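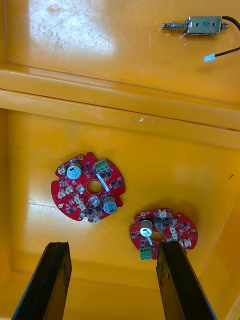

The wrist camera's view of two circuit boards and a solenoid in a yellow container, with the gripper fingers at the bottom.

Ninik releases Karaki 6, picking software that admits when it is guessing

GOSTSIDE, 16 May 2024 – Ninik today released Karaki 6, a new version of its perception and grasp planning software for robots that sort small electronic parts. The headline feature is a robot that knows when to stop and have another look. The company concedes this is a modest ambition, and notes that it took since January of last year.

Karaki runs on the feed from a small camera at the robot's wrist. It finds the parts, works out which way they are facing, and plans a path for two gripper fingers to pick one up without taking its neighbours along for the ride. Earlier versions did this well on a matte grey tray under even light. Customers, it was discovered, own other kinds of tray.

Glossy plastic has been the main complaint. A bright patch of glare on a yellow surface looked to Karaki 5 very much like an object, and a rather large one. In one memorable bench session the software spent most of a morning trying to pick up a reflection, reporting high confidence throughout. Karaki 6 compares views from slightly different wrist positions before it commits. Glare slides about when the camera moves. A circuit board mostly doesn't.

The new release also handles parts with holes in them. Round boards with an open centre used to be planned as solid discs, and the old planner was fond of aiming for the middle. Karaki 6 treats the hole as a hole. It also marks capacitors, screw terminals and connector headers as places the fingers should avoid, and looks for a clear stretch of rim.

Trailing wires get their own treatment. A solenoid with a lead and a connector at the end is now planned as a single item with a tail, and the lift path allows for the tail arriving late.

When the fingers block the camera's view of a part, the software keeps its last good estimate and lowers its confidence as time passes. Below a limit set by the operator, the arm backs off and looks again. Operators can watch the confidence figure on screen, though Ninik advises against doing so over lunch.

Testing was carried out at the company's Gostside workshop on a set of 1,711 recorded picks, of which 238 had been flagged as failures under Karaki 5. All of those failures were kept in the set and every build was made to face them. The set is included with the release, with the reflection incident filed under its own heading.

Karaki 6 installs alongside Zundov, Ninik's motion control package, and needs no change to existing camera mounts. Sites running Karaki 5 can keep their saved part models, but will need to redo their lighting profiles. The new set-up tool takes about 700 images to build a profile and does not require anyone to stand there holding a lamp.

Known limits are listed in the release notes, which are longer than this announcement. Clear plastic parts remain unsupported. So do mirrors, despite a number of requests.

Availability

Karaki 6 is available now to all customers with a current support plan. An evaluation copy, including the test picks and a sample part library, can be requested through the Ninik website.

About Ninik

Ninik makes control and perception software for small-parts handling. Its products include Karaki and Zundov. The company is based in Gostside, where the trays are now several colours.

Media enquiries: use the press contact form on the Ninik website.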